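Before you start filling in boxes, put the kettle on and read the advert twice. I mean it – the second read is where you notice the closing time, the reference number and the line about sending two files instead of one. This guide is for anyone applying for a trainee or assistant post through an online form, and I've used last month's Bonholm round as my pattern, as plenty of you wrote to me about it in March.

## 1. Get your papers together first

You'll want these open on your desk or in one folder:

- your CV, saved as a PDF
- exam certificates, scanned the right way up
- dates for every job, even the summer ones
- contact details for two referees (and do ask them first, they like to be asked!)

The Bonholm form logs you out if you wander off to look for a certificate, and you lose the page you were on.

## 2. Copy the reference number exactly

Each post has its own number. The stores assistant job was 152 and the office trainee job was 59, and they sat next to each other in the list, so it was very easy to pick the wrong one. Type it at the top of your cover letter too.

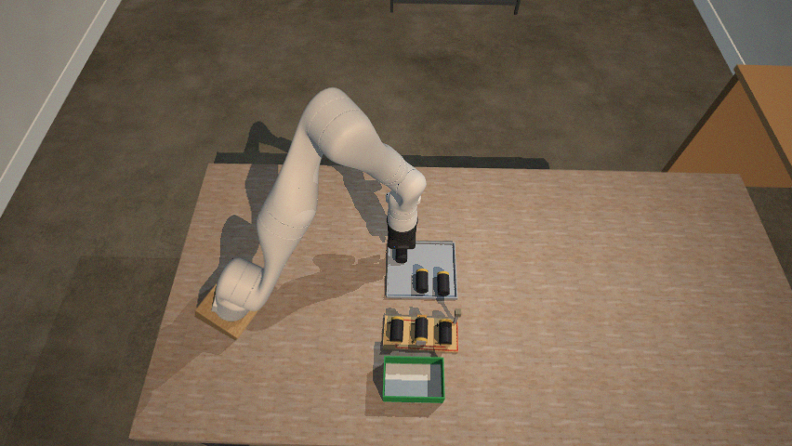
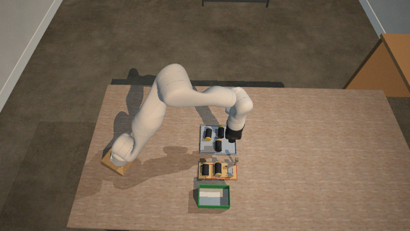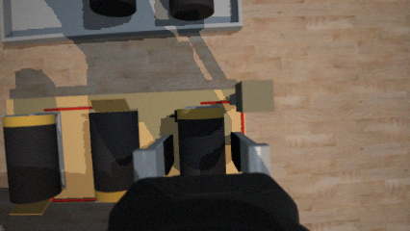
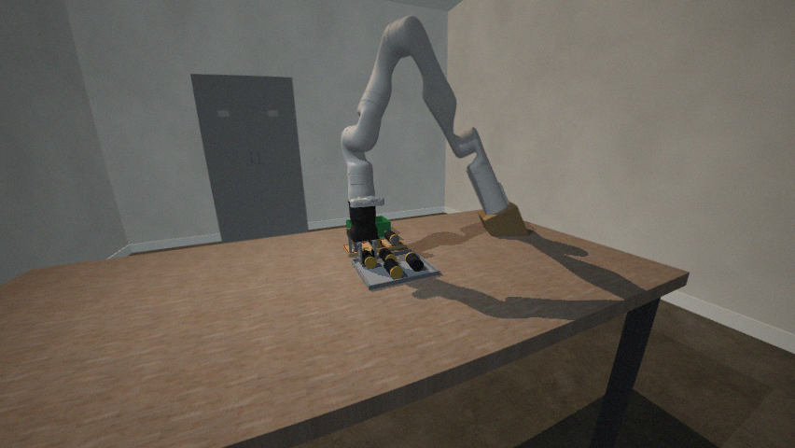
*Words: the author of this page, 29 Apr 2024*

## 3. Write the personal statement

The box takes 100 words and it counts the little ones. Write yours somewhere else first, then paste it in and check that the last sentence has survived. Start with the thing they asked for. If the advert says "used to dealing with customers", tell them where you dealt with customers and for how long, and leave your love of hillwalking for the interview.

Stoline and Valtonen both ask for a statement as well, but they want different things. Stoline likes you to answer each point in the advert in order, while Valtonen gives you one open question – so please don't send the same paragraph to both, however tired you are by then.

## 4. Check, send, save

Read everything aloud. Look hard at your phone number and your email address, as one wrong digit means they can't ring you. Then press Submit once and wait, even if the little wheel goes round for ages.

When the confirmation page comes up, save it or print it. Wurnov sends an email too, which often lands in the junk folder, so have a rummage in there the next morning. If there's no sign of it after two days, ring the number on the advert and have your reference ready.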